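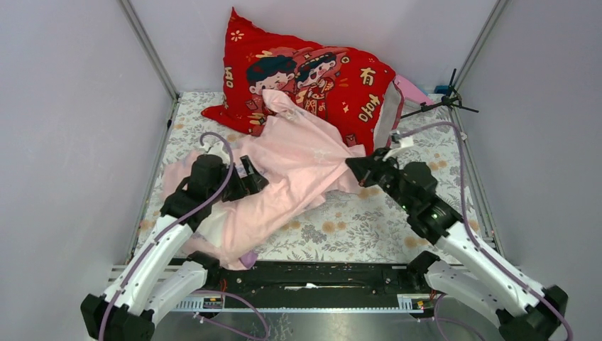
Last updated: December

By Lemlem Tefera and Thanakorn Suksawat

Chapter 7
Comparing the Output of Nations

7.1 The problem of the league table

Governments like to be ranked, provided the rank is a good one. A finance minister who can say that output grew faster than in neighbouring countries will usually say it, and the opposition will usually produce a different table in which the same country does badly. Both tables may be correct. They differ in what is measured, over what period, in which prices and per head of which population. This chapter sets out those choices and the effect each has on the result.

The reader should already be familiar with the three approaches to gross domestic product (GDP) given in Chapter 4, and with the difference between a stock and a flow. No further mathematics is needed beyond the use of index numbers.

Two countries are used throughout. Rotach is a large exporter of ores with a growing population. Clanmont is smaller, has few raw materials, and has a population that has stopped growing. Both report quarterly accounts in constant prices and both have an independent statistical office.

7.2 Total output and output per head

Suppose that real GDP in each country is set at 100 in the base year. After ten years the index for Rotach stands at 237 and the index for Clanmont well below it. On this evidence Rotach has performed better, and a press release from its treasury would say so.

The index, however, records total output. Part of the growth in Rotach reflects a larger number of people at work. If population has risen quickly, output per head will have risen by much less than the headline index suggests, and it is output per head that bears on the material standard of living. A country can avoid a recession in the usual sense, that of two successive quarters of falling GDP, while output per head falls for a year or more. This is sometimes called a per capita recession. It has no official standing in most countries and is seldom mentioned in budget speeches.

Output per head has faults of its own. It is an arithmetic mean and says nothing about how income is shared. It also treats a child, a pensioner and a full-time worker alike. Where the question concerns productivity, the proper divisor is hours worked.

7.3 Choice of period

Growth rates are sensitive to the starting point. A country that suffered a deep fall in output in one year will show rapid growth in the next, even if output has not regained its former level. If an index falls from 100 to 70, a rise of 30 per cent in the following year brings it only to 91. The quarter with the highest growth rate in a series is often the quarter after the lowest.

Three remedies are in common use:

(a) comparing levels with the last quarter before the fall;
(b) taking averages over a full business cycle;
(c) comparing actual output with an estimate of its earlier trend.

The third depends on how the trend is fitted, and results obtained by different methods should not be placed in the same table.

7.4 Terms of trade

When the world price of ore rises, the mining companies of Rotach receive more for the same tonnage. Real GDP is unchanged, as it measures volumes, but the purchasing power of the country's income has gone up. Real gross domestic income (GDI) allows for this. In a commodity boom GDI grows faster than GDP, and when prices fall back it grows more slowly. A government that quotes GDI in the first period and GDP in the second has changed its measure, and the change should be stated.

A further adjustment is needed where foreign owners hold much of the mining industry. Suppose that the Sriwong mine in Rotach earns a profit of 800 million in local currency and sends all of it abroad. The whole sum is counted in Rotach's GDP. None of it is counted in Rotach's gross national income, apart from any tax paid before the profit leaves.

7.5 Exchange rates

Comparison of levels requires a common currency. Market exchange rates move daily and respond to interest rates and capital flows as well as to the prices of goods. Purchasing power parities are steadier, but they rest on price surveys carried out at long intervals, with estimates filling the years between. The case of Cerkura, taken up in section 7.8, shows a country whose rank changes sharply according to which of the two is used.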